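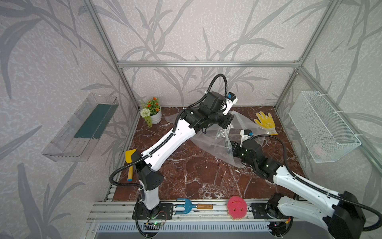 Trultell 18 Handheld Vocal Microphone

Dynamic, supercardioid, wired. Supplied with stand clip and zip pouch.

The Trultell 18 is a stage microphone for rap and spoken vocals. It is built for performers who hold the grille against the lips, cup the head with one hand and move in front of the monitors. Most general-purpose vocal microphones lose clarity under those conditions: the low end builds up, the consonants go dull and feedback starts well before the vocal is loud enough.

Capsule and grille

The capsule sits further back from the grille than on our earlier models, and the rear ports open lower on the body, below the point where a cupped hand normally closes. Some change in tone remains when the head is fully covered, but the pickup pattern holds together better and there is more level available before feedback. The grille is hardened steel mesh with a removable foam liner. The liner can be washed in lukewarm water and must be fully dry before refitting. Replacement liners are sold in pairs.

Response

The low end rolls off gently to offset close use. At arm's length the microphone will sound thin – this is intended. A moderate lift in the upper midrange keeps fast syllables readable over a backing track. Sound engineers used to adding a large boost in that region should start flat and add less.

Handling noise

The capsule is suspended on a two-part rubber mount. Passing the microphone between performers, which is routine in battle formats, produces a low thump that a standard high-pass filter will remove. Dropping it is not covered by the warranty.

Specifications

Type: dynamic, moving coil
Polar pattern: supercardioid
Output impedance: 229 ohms
Connector: three-pin male XLR
Phantom power: not required, not harmed by it
Switch: none (see Trultell 18S)
Body: die-cast zinc, matte black
Warranty: two years, parts and labor

Versions

Trultell 18 – standard, no switch.
Trultell 18S – locking on/off switch. The lock plate is fitted with the small hex key in the pouch.
Trultell 18 Pair – two microphones with colored ID rings, for two-performer events.

Setup notes

Place floor monitors off to either side of the rear axis. A supercardioid microphone has some sensitivity directly behind it, so a single monitor straight in front of the performer is the worst position. For two performers facing each other, keep both microphones on separate channels and mute the one not in use. Compression at a low ratio is enough for most voices. If the host shares a microphone with the performers, set the gain for the loudest of them.

Compatibility

Fits standard clips with a tapered bore. The head does not thread onto Jemonus wireless transmitters. An adapter was offered with the previous model and has been discontinued.

Service

Capsule cartridges are replaceable by the user with a soldering iron of moderate power. Instructions are printed inside the pouch card. For repairs, write to Chiyo Imai at the Tendcombe service desk and include the serial number, found under the XLR collar. The 18S returns to stock in January.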